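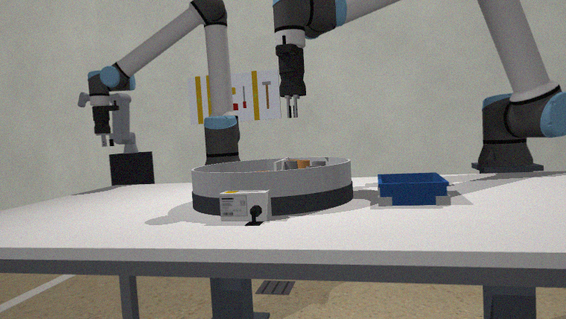 Handout 4: Notes for the Faltstead Visit

Automation in Small-Batch Work, Unit 2
Prepared by Tyra Amundsen and Valeriano Manzano

Purpose of the visit

Students enrolled in Unit 2 will attend the open day at the Rustad training center in Faltstead on Sunday, July 5, 2020. The visit counts toward the practical part of the course. Students who attended the session in June need not attend again, but they must still hand in the written work described under Assignment.

The demonstration cell

The demonstration is presented first as a computer simulation and is led by Aoi Mizuno. Two robot arms share one white table. A round tray holding a few small parts stands between them, and a blue bin is placed to the right of the tray. Both arms carry two-finger grippers. The exercise is known at the center as Wevuton, and all printed material refers to it by that name.

Students should pay attention to the following points.

Shared space. The arms are mounted close enough that their paths can cross. Planning software must decide which arm may enter the area over the tray, and when. Compare this with the turn-taking rules covered in Handout 3.

Approach from above. A gripper that points straight down needs little room at the sides, and this matters when parts lie near the wall of a tray. Note how high each gripper is held before it starts down.

Grouped parts. When parts are set near one another, the order of picking affects how easily the next one can be reached.
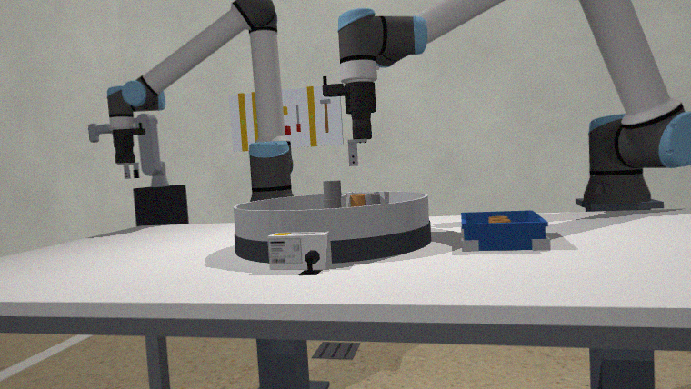

Simulation and its limits. A simulated cell can be reset and run 200 times without wear on any equipment. Contact between fingers and parts is harder to model than arm motion, however, and results from the simulation should be treated with care – grip and friction most of all. Torbjørn Dahlgren will take questions on this subject after the demonstration.

Assignment

Submit a report of no more than 500 words. Choose one pick from the demonstration and describe the motion of the arm from its waiting position to release. State which arm you selected and what the other arm was doing at the time. A labeled sketch may be attached and does not count toward the limit.

Reports go to Eskil Nygård, Room 816, Flullholm Building.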